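Is a "Free" City Tour Really Free?

Your family is going on a trip. On the hotel's web page, in big letters, it says FREE TOUR! Your parents are happy. Should they be? Maybe. Let's check before we cheer.

Somebody has to pay for a tour. The guide needs lunch, shoes and a place to live, just like your family does. So when a sign says "free," a good question to ask is: who is paying, and when?

Way 1: Tips
At the end of many free tours, the guide holds out a hat or an envelope. You don't have to put money in. But everyone is watching, and the guide was funny, and it feels rude to walk off. In the old town of Skultbridge, a family of four might tip more than a ticket would have cost.

Way 2: The shop stop
Some tours spend a very long time in one store. On one tour in Vestora, the walk takes 60 minutes and 16 of them are spent looking at soap. Did the guide pick that store for its great soap? Or does the store pay the guide for bringing people in? You are allowed to wonder.
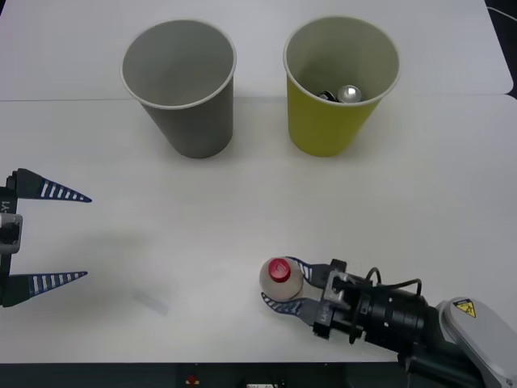
Reading time: 2 minutes

Way 3: It's hidden in the room price
Say the Hotel Flomska charges 213 for a night "with free tour." The hotel next door charges less and has no tour. Then the tour may not be free at all. You paid for it when you paid for your bed, even if you stay in the bed and skip the tour!

Does that mean free tours are bad?
No. Some are great, and plenty of guides love their city and know a lot about it. A few towns pay for tours with tax money, so visitors will come and spend money at cafes. That's still somebody paying, but it might not be you.

Words to watch for
"Up to" can mean a lot less. "From" usually means the lowest price, on the quietest day. "All the sights" might mean you walk past them and look at the doors. Going inside often costs extra.

Try it yourself
Find an ad for a trip. Read the big words first, then hunt for the tiny ones at the bottom. Write down anything that costs extra and add it up with a grown-up. Is the number the same as the one in the ad?

If you can't find any tiny words, ask the hotel. We wrote to the Vanags bus company to ask what "free snacks" meant. It was one cracker.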